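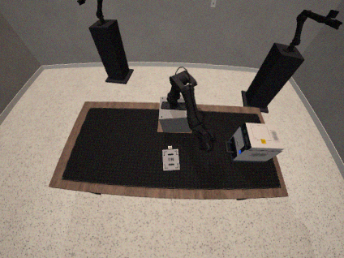

Folton Bench Arm Kit, reviewed after six months in a shared workshop
17 June 2024

Our workshop bought the Folton kit in December for 900 dollars. It came in three cartons with the arm in sections, a mounting plate, a gripper, a control box, a power supply and a bag of fasteners. I did most of the assembly and nearly all of the setup, so this review covers the build as much as the arm.

Assembly

The printed manual is good up to the elbow and poor after it. The base and shoulder went together in one evening. The wrist took two more, mainly due to a cable that has to be threaded before the last cover goes on. The manual mentions this on the page after you have fitted the cover. There are 213 fasteners in the parts list. Mine were all there, but two sizes share a bag and they are close enough in length to mix up. Sort them first.

You need your own hex drivers. The keys in the box are soft and one rounded off on the shoulder bolts.

Mounting

Folton recommends raising the arm off the table, and I agree. With the base at table level, the gripper came down at a bad angle on anything close in. On a block, it can hang straight down over most of the work area. Plan for the block before you buy. Folton sells one, but it ships separately and takes weeks. Bolt it down from underneath. We tried clamps and the block crept when the arm stopped hard.

A dark, matte surface under the arm is worth having. Ours was bare wood at first and small parts were hard to pick out on the overhead camera.

Software

The kit works with Folton's own program and with Mellano, which is what we use. Mellano includes a simulator, and I would not skip it. You lay out the table, set the arm on its block, drop in the objects you plan to work around and run the motion there first. A desktop printer is a good test object. It is bulky enough that a careless path will put the forearm through it, and in the simulator that costs nothing.

The arm model supplied by Folton has one wrong dimension at the wrist, 3 mm short. The fix is in the Mellano forum. Apply it before you calibrate.

In use

Repeatability is fine for picking up small parts and pressing switches. I would not use it for anything with a tight fit. The gripper pads wear quickly. Ours were slick after 31 hours, and we replaced them with a set from Belosov that grip better and cost less.

Noise is low. The control box fan is louder than the arm.

Verdict

Good hardware for the price, with a manual that needs another edit. Buy it if someone in the shop is willing to spend a few evenings on the simulator side. If you want something that runs on the first day, spend more.

Four out of five.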